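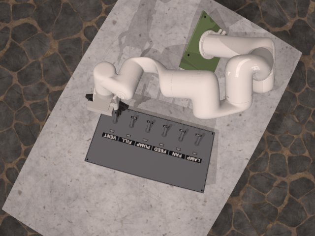

By Adjoa Ackah | 8/9/18

When Dede Yakubu took over the adult evening program at Holtberg Community College, enrolment stood at 66 learners. It now stands at 186, and the waiting list continues to grow.

Ms. Yakubu attributes the change to scheduling. "We asked people when they could come, and they told us after supper," she said. "Our classes had been starting at 4:30."

The program offers 15 courses, among them bookkeeping, written English and introductory French. Fees are set by household income, and learners from Havthorpe may apply for help with bus fare.

Asked about those who leave before the end of term, Ms. Yakubu was direct. "Most have changed shifts or have a sick parent. We telephone every one of them -- some return in January, and their place is kept."

She would like to see a second centre opened in Jokstead, where the library has offered two rooms. The college has yet to decide. "I have asked twice," she said. "I will ask again in the new year."

Registration for the winter term is open at the front office.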